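Kandora hand trial - where we are in February

Hi Zainab,

You asked for something short you could pass up to Fasil before the Wednesday call, so I'll try to behave. We're far enough into the Kandora trial now that I have opinions, and most of them are good ones!

The kit from Clurnosov is the hand, the wrist adapter and the software license, with phone support for the length of the trial. Aminu had it bolted on and talking to our controller in 2 days, and most of that went on one cable the manual calls by the wrong name. I've asked them to fix the manual. They said yes very quickly, so I guess we weren't the first.

Day to day we run it at the green table, mostly on bagged and boxed goods (the stuff our old suction cup hated). Hauwa set up a run of 60 picks per session and writes down every drop. In the last session it dropped 3, all of them soft bags grabbed too close to the seam. The fingers are slower to close than I'd like - fine for a trial, not so fine if Ese wants it on the late shift. We've kept clear plastic film around the forearm to keep the dust off, and it wrinkles but it hasn't gotten in the way of the wrist.
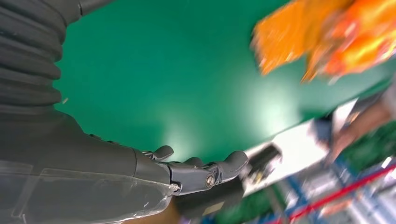 Money and what comes next

We've spent 50 percent of the trial budget, which is where we said we'd be. The big thing left is a second set of fingertips. Clurnosov sells a softer version and I'd really like to try it on the bags before we say yes or no to anything. Riedl also sent over a quote for their own hand, cheaper up front, but support is billed by the call and I know us, we call a lot.

Still open on my side: the closing speed (Aminu has a ticket in with Clurnosov), a proper cover for the forearm, and getting Ese's crew some time on the controls. If you can get me a yes on the fingertips by the Wednesday call, I'll order them that same afternoon and Hauwa can start the next set of runs as soon as they land.

Thanks, and call me if Fasil has questions!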